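Chapter 4
Containers, or How the World Learned to Put Things in Other Things

12 min read

The history of trade is usually told through its glamorous contents. We get silk, pepper and silver, and we get a great many ships. What we seldom get is the crate. Yet a merchant in the port of Musbridge who could not get his pepper from the dock to the warehouse without half of it going into the harbor was a merchant only in the hopeful sense of the word.

This chapter takes the crate's side. It covers the barrel, the sack, the chest and the bin, and it asks the same dull question of each: what does the shape of a container do to the work of the people who fill it and empty it? Students who find the question too dull are welcome to skip to Chapter 5, on insurance.

Start with the barrel. It holds liquid, it stacks badly, and one person can roll a full one that two people would struggle to lift. Adelino Lobo, whose study of the Musbridge docks we will lean on heavily, found a ledger listing 2,875 barrels landed in a single July. The clerk recorded 70 of them as "wanting," a fine old word that covers leaking, missing and drunk. Lobo suspects the last. The barrel was easy to move, and that was true for everyone who came near it.
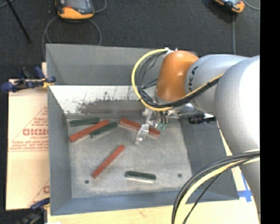 Open bins came into favor once goods were sorted indoors, under a roof and under the eye of a foreman. A bin has no lid to pry off and no hoop to mend, and it gives up its contents from above. The trouble is at the bottom. Tall walls hold more, but they also put the last few items well out of comfortable reach, and whatever does the reaching has to come in over the side, as the orange-jointed arm does here with its gripper lowered toward the floor of the bin. Sorters at the Claster warehouse did the same with their stomachs folded across the rim. Emanuel Bălan, who worked there as a boy, remembered the bruise as a kind of uniform.

Sloping the walls helped a little. It also cost space, and owners charged by space, so the argument between backs and balance sheets ran on for some 130 years. We will follow it through the Štefanec letters, which are rude, detailed and a pleasure to read – at least until the section on herring.

Before going on, find a container in your own home that annoys you. Write down who fills it, who empties it, and which of them chose it.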